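Haugland Tabletop Push Kit, Long-Term Review
Octavian Manole, August 15, 2019

We bought the kit in April to run planar pushing trials with shape blocks.
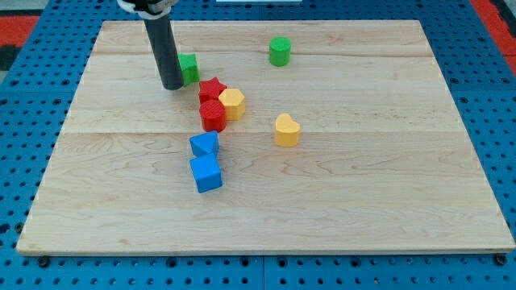 The purchase was mainly for the rod tool. Our previous one was a length of aluminum stock held by a set screw, and it walked out of its holder every few days. The Haugland rod clamps into a collar at the wrist and is supposed to release sideways when overloaded, so a bad command costs you a reset instead of a bent flange.

On ours, the release did not work as specified. During run 344 the arm received a height target 4 mm below the board surface. The cause was ours: a stale calibration file was loaded after the board had been moved. The rod came down on the wood and should have tripped the collar. It held. The arm continued until its own force limit stopped it, leaving a dent in the board and a protective stop on the controller.

I repeated the fault at low speed with a load cell under the tip. Side loads released the collar every time, close to the rated value. Straight vertical loads did not release it at all in 7 attempts. With the rod tilted slightly, results were mixed. The manual gives one trip force and does not mention direction. For a tool that spends its life hovering just over a hard surface, the vertical case is the one that matters.

Haugland support answered in two days and confirmed that the collar is a lateral release only. They offered a spring-loaded insert from Marnulico, sold separately. We fitted one. It adds vertical travel and a switch, which we wired to the protective stop input. The insert has not missed a trip in testing, but it introduces a little play at the tip, and small blocks now rotate more than the model predicts when pushed off center. We had to redo the contact parameters.

Other notes.

The blocks are good. Edges are clean and the colors separate well under our lights. The cylinders slide more freely than the cubes, so do not assume one friction value for the set. The star will hook a neighboring block if pushed into a cluster.

The board is flat enough for this work, but the plank joints can be felt with a fingernail, and slow pushes across them show up in the force log. Bolt the board down and recalibrate after any move. I would also put a hard floor on tool height in the controller, independent of the calibration file. We have one now.

The comparable Nombridge kit costs more and includes vertical compliance. I used one at Flutholm and would choose it if buying again. If you already own the Haugland, get the insert before running unattended.

Rating: 2 out of 4 as shipped.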